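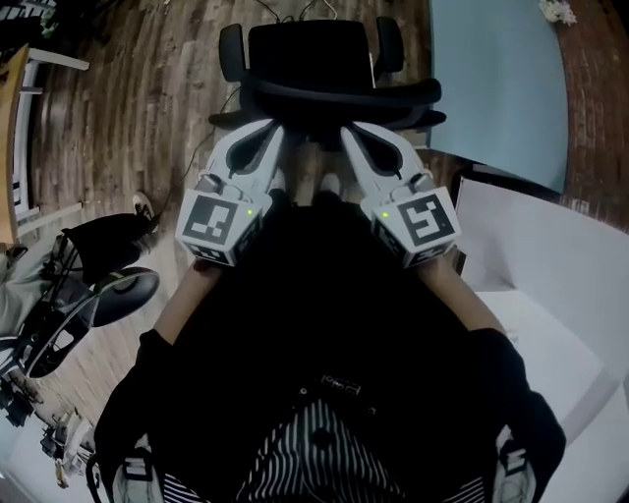 Can we talk about office chairs for a minute? I have been putting this off all summer, but the newsletter is due and the chairs at Pradstead are on my mind (and in my way, most mornings).

We have plenty of the black ones with the padded armrests, and I love them dearly. They're comfy, you can sit in one right through a long afternoon, and they don't show the coffee. What they don't do is put themselves back. Last week I did a lap of the second floor after everybody had gone home and found chairs by the printer, chairs in the kitchenette, and one parked so neatly across the fire door that I almost admired it. I tucked them all in and went home feeling very virtuous, and by ten the next day you'd never have known!

So, a small favour. When you get up for the day, push your chair in under the desk. If the armrests bump the edge, drop the seat a notch with the lever on the right and it'll slide under. And have a look at the floor behind you while you're there – a cable under a castor is a rotten thing for both of them, and Liudmyla Onyshchenko has a box of cable clips in her bottom drawer that she is very keen to give away.

If yours squeaks, sinks or leans, please don't swap it with your neighbour's (you know who you are). Stick a bit of coloured tape on the back and send me a note. Uliana Sydorenko is putting in an order for 4 new gas lifts and a bag of castors, and she'd like to have the list by 31/01/2018. There's $700 left for furniture until the new budget arrives in May, and I would much sooner spend it on fixing the ones we've got than on replacing them.

Spare chairs now live in room 1403. Borrow as many as you like for a meeting, and wheel them back when you're done.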